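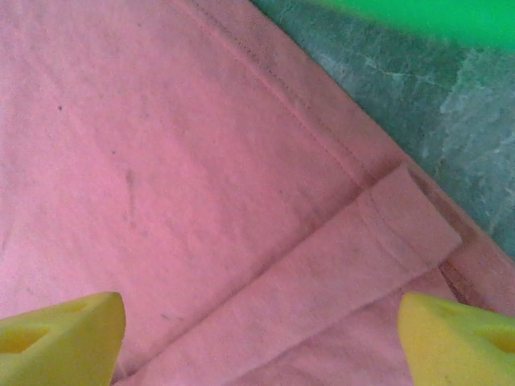
**mabuza_a:** washing new cotton before cutting, yes or no? 2 yards, making a skirt. want to start tonight

**vanwyk14:** yes. always. hot wash, hot dry, then press

**Tilly_hems:** disagree, I skip it for quilts. like the crinkle after

**vanwyk14:** she said skirt tho. my last one shrank 2 inches at the waist, unwearable

**Tilly_hems:** ok fair, missed that. still wouldnt go hot. cold, same as you'll wash it later

**mabuza_a:** does it fray much in the machine?

**vanwyk14:** zigzag the cut ends first. or pinking shears, whatever you have

**mabuza_a:** zigzag it is. going cold, sorry vanwyk

**vanwyk14:** your waistband lol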